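Overgaard Benchtop Arm: buying and planning page

Equipment / Benchtop arms / Overgaard

Page last revised 23/08/2024

Stock: built to order
Lead time: 8 weeks from deposit
Mains supply: ordinary 13 amp socket
Payload at the wrist: 5 kg
Supplied with: arm, control box, two-finger gripper, emergency stop, 5 m cable set
Not supplied: table, fingers made to suit your product, risk assessment

The Overgaard is a single arm for light handling work at a table. It picks up, holds, turns and puts down items that a person could comfortably manage with one hand. We sell it mostly to small workshops, repair counters, college departments and firms that want to try a job on a bench before they spend money on a full line. Fliller supplies it in the UK and Ireland and looks after it once it is in.

We get more calls about budgets than about the arm itself, so most of this page is about planning the purchase. The full technical sheet can be requested from the sales desk.

What you are paying for

The price on our quotation is split into lines, and each can be taken or left except the first two.

Arm and control box. One line, one price. The control box is a floor unit and needs clear air on both sides.

Emergency stop and cable set. Always included. A second stop button can be added if the table can be reached from both sides, and for most tables we would add it.

Gripper. The standard gripper has two fingers and opens wide enough for most hand-sized goods. If you already own a gripper with a common bolt pattern, tell us the make and we will check it against the wrist plate. An adaptor costs £484 and is made to order.

Fingers. The plain metal fingers that come in the box are good for boxes, blocks and anything with flat sides. Leather, fabric, fruit and polished goods usually need something else, either padded fingers or a pair cut to the shape of the item. Allow for at least one extra pair in the first year. People change their minds about how an item should be held once they have watched it for a few days.

Software. The basic licence covers teaching by hand, saving programs and running them. Jolau is the optional planning package. It lets you lay out the table on screen and try the reach before anything is bolted down. You can buy it later, and if you have only one arm and one job you may never want it.

Delivery and setting up. Delivery is to the ground floor. Setting up takes one day on site, with one of our engineers and one of your people present throughout. Please don't put your person on another job that day.

Training. The setting-up day includes enough instruction to stop, start and re-teach the arm. A separate two-day course is held at our premises and costs extra.

What buyers leave out of the budget

The table. A robot arm pushes back on whatever it is fixed to, and a light folding table will sway. If the table moves, the gripper arrives in the wrong place. You need a rigid top on a braced frame, with room underneath for the control box or space beside it. An existing bench is often fine. Send us the thickness of the top and the spacing of the legs and we will say whether it will do.

Something to hold the goods. The arm goes to the same point each time unless you add a camera, so the item has to be in the same spot each time too. That means a tray, a rack, a peg or a fence. These are cheap things to make and slow things to get right. Put a week of somebody's time against it.

The risk assessment. The buyer is responsible for it. We supply the figures you will need on speed, force and stopping distance, and a blank form that many customers use as a starting point. If you have no one who has done one before, pay for a consultant. We can't sign it for you.

Lost time. For the first month the job will take longer than it did by hand. Plan the change for a quiet period if your trade has one. We don't carry out installations in the last two weeks of December.

Spares. One set of finger pads, one cable set and one fuse kit will cover most stoppages that a customer can put right without us.

Choosing the first job

Start with holding. It is the least exciting thing an arm can do and it is often the most useful. Plenty of bench work is really one hand holding an item at an awkward angle while the other does the skilled part, and the hand that holds is the one that gets tired.

Shoe care is a fair example. The person brushing wants the shoe still, at a sensible height, and turned to whichever side is being worked on. The brushing takes judgement and light changes of pressure, and it is expensive to automate well. Holding and turning the shoe is within reach of a single arm with suitable fingers.

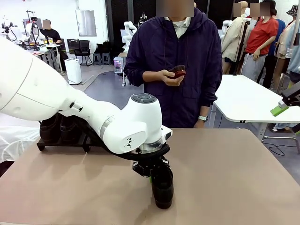
Once a holding job is running properly, the next step is usually fetching, with the arm taking the item from a rack and putting it back afterwards. Budget for this separately. It needs a rack made to a fixed pattern, more programming, and a fresh look at the risk assessment, as the arm will be moving further and more often while someone is close by. We suggest leaving at least three months between the two.

Jobs we would advise against on this model are anything wet, anything that needs washing down, anything heavier than the payload once the gripper's own weight has been taken off, and anything where the item changes shape as it is held. Soft bags and loose cloth come into the last group.

Space

Allow a full arm's reach in every direction from the base, plus walking room outside that. Mark it on the floor with tape before you order and leave the tape down for a week. If people keep cutting across it, choose another spot or allow for a barrier in the budget.

The arm can be fixed at the side of the table or at the back. A side position leaves the opposite side open for a person and is what we would choose for shared work. A back position suits loading and unloading where nobody stands at the table for long.

Keep the emergency stop where the person at the table can hit it without leaning over the work.

Running costs

Electricity is small beside everything else. The service visit is once a year or every 2,000 running hours, whichever comes first, and the hours are shown on the control box start-up page. Finger pads are the main thing that wears. How fast depends on the goods, and a customer handling rough castings will get through far more than one handling cartons.

A service agreement covers the yearly visit, telephone help in working hours and a loan control box if yours has to come back to us. Without the agreement, visits are charged by the day plus travel.

Overgaard or Zurnemov?

We also sell the Zurnemov, and we are asked to compare the two most weeks. The Zurnemov has a longer reach and carries more. It also needs a floor plinth and a heavier gripper, and takes two days to set up. If the items are light and the table is of ordinary size, buy the Overgaard. If you expect to be lifting full crates within a year, buy the Zurnemov now, as the fingers and programs from one will not carry over to the other.

Hire

The Overgaard can be hired by the month with a minimum of two months. The setting-up day is charged in full at the start. If you go on to buy, half of the hire paid is taken off the price of a new arm. Hire units are used stock and may have marks on the covers.

Before you ask for a quotation

Please have the following to hand:

The weight and longest side of the heaviest item
What the surface is made of and whether marks matter
How many different items, and how often you change between them
Size and type of table, with a photograph if possible
Who will be at the table while the arm is running
The month you would like it working

Samples can be sent to us for a holding test. We test up to four items free of charge and return them with a short note on which fingers we would use. Please send goods you can spare, as the first few grips may leave a mark. Shoes and other paired items should be sent as a pair, since left and right may need separate programs.

Terms

A deposit of 30 per cent is due with the order and the balance is due on delivery. Orders can be cancelled without charge in the first seven days. Adaptors and shaped fingers are made to order and cannot be returned. The warranty is 24 months on the arm and control box and excludes pads, fingers and any damage caused by collision.

Quotations are valid for 60 days. Prices exclude VAT and delivery outside the mainland.

Related items: padded finger set, second emergency stop, Overgaard table plate, Jolau planning licence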